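Session 6: unilateral acts and treaty exit

Reading for this session: Thygesen, chapter on termination, and the Briem packet. Bring the packet to class. The problem at the end uses the text of Article 14 as printed there.

## 1. What counts as a unilateral act

A unilateral act is a statement or measure by one state that is meant to have legal effect without the agreement of any other state. Recognition, protest, waiver, promise and notice of withdrawal are the usual types. A press statement by a ministry may or may not be one. The test is intent to be bound, read from the words used, the office of the speaker and the setting.

Three offices are presumed to speak for the state: head of state, head of government, foreign minister. A spokesman is not on that list. His words can still be evidence of the state's position, and they are often the only evidence for the first days of a dispute.

## 2. Protest and reservation of rights

Protest keeps a claim alive. Silence over a long period, where a reaction would be expected, can be read as acceptance. A short note saying that a state "reserves its position" is enough to prevent that reading. It does not commit the state to any later step.

Points that students tend to confuse:

- A protest objects to the act. A reservation of rights keeps a remedy open. Most notes do both in one sentence.
- A protest need not be public. Delivery to the other party is what matters.
- Repeating the protest is good practice, but the gap between notes has no fixed limit.
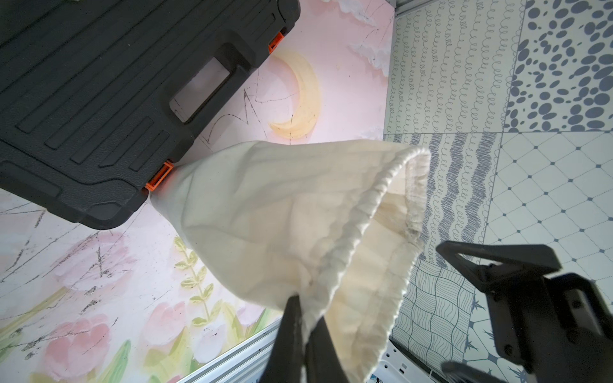
## 3. Exit from a bilateral treaty

Start with the text. If the treaty has an exit clause, follow it. If it has none, the default rule under the Vienna Convention on the Law of Treaties (Article 56) is that a party may not withdraw unless the parties meant to allow it, or a right to withdraw can be implied from the nature of the treaty. Where such a right exists, at least 12 months' notice is required.

Breach is a separate ground. Under Article 60 a material breach of a bilateral treaty lets the other party end or suspend it, in whole or in part. "Material" means either a repudiation that the Convention does not allow, or violation of a provision essential to the object or purpose of the treaty. A late report is seldom material. A closed border crossing may be, if the treaty is a transit treaty.

Changed circumstances (Article 62) is pleaded often and accepted rarely. The change must be one the parties did not foresee, it must have affected an essential basis of consent, and it must radically transform the duties still to be performed. It cannot be used against a boundary treaty.

## 4. Class problem: the Tirness Crossing

Tirness and Stondolora signed a transit treaty covering the Sanwood road. Stondolora must let through 800 trucks a day. Article 14 allows either party to leave on 200 days' written notice. In January the foreign minister of Tirness, Halfdan Bech, tells reporters that his country "considers the treaty at an end." No note is sent. Stondolora then cuts the daily limit to 120 trucks and calls this a countermeasure.
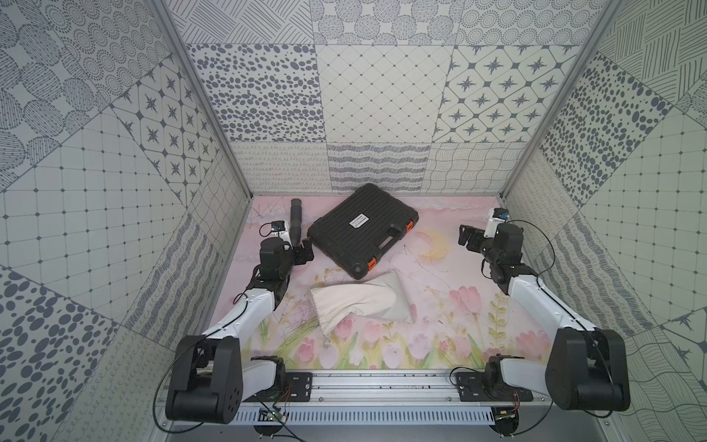
Assume first that the minister's statement is attributable to Tirness. That much is easy. The harder point is form: Article 14 says "written," and a remark to reporters is not a note – even when it is printed the next morning. Most answers will conclude that the treaty is still in force, so the cut by Stondolora needs its own legal basis.

Prepare short answers on the following:

1. Did the statement breach the treaty by itself, or only announce a future breach?
2. If there was a breach, was it material under Article 60?
3. Did Stondolora have to call on Tirness to perform before acting? Compare the rules on countermeasures in the articles on state responsibility with the procedure in Article 65 of the Convention.
4. Is the cut proportionate?

Keep suspension under the Convention and countermeasures apart. Suspension affects the treaty itself. A countermeasure leaves the treaty in force and excuses non-performance for as long as the conditions are met.

Written answers: 800 words at most, footnotes included. Cite the treaty by article number. Skarphéðinn Thygesen will take questions on the packet after class.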